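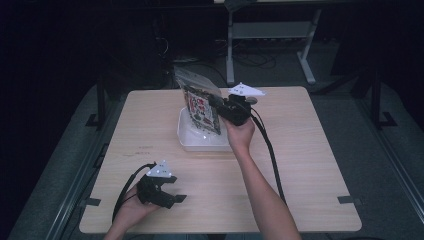

A hand-held gripper clamps the top of a clear plastic bag over a shallow tray at the Didamum lab.

Group says bag-lifting method cuts robot training time, but the test was narrow

A research group at Didamum says it can teach a robot arm to handle floppy food packages without a robot being present for the lessons. The claim rests on a June report that leaves a good deal out.

The method, called Wikach, has a person do the job by hand using two grippers, each topped with a marker plate that a tracking system follows. The recorded motions are then used to train the software that drives the arms. The group collected 2388 recordings this way, and says 443 of them were thrown out, mostly over lost tracking. The report does not say who decided which ones to drop, or by what rule.

On its main test, the trained arms were asked to take a bag by its top edge and move it in or out of a shallow plastic container. They managed it in 291 of 443 tries, according to one table. A second table, covering what seems to be the same test, lists a different total. Asked about the mismatch, the group said a corrected version was on the way. It had not been posted by Monday. 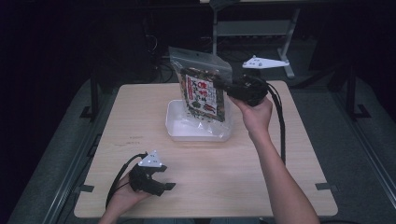
A gripper holds a resealable pouch of dried food near its top during work on the Wikach method. The label carries Japanese lettering.

Bags are a fair thing to pick on. They sag, they shine, and their contents shift, all of which gives robot vision trouble. Warehouses and food packers would pay for an arm that could deal with them. But every bag in the test started out in the container, on the same small table, under the same lights. A packing line offers none of those comforts.

The comparison is also soft. Wikach is measured against an older in-house system called Kozma, which was trained on 986 recordings, far fewer than the new one got. Some of the gain could come from the extra data alone, and the report includes no run that would settle it.

Grekside, a packaging firm that helped pay for the work, called the results "very encouraging" and said it plans a trial at one of its plants. It gave no start date and would not say what success rate it would accept. The group says it will release the recordings but has not said when.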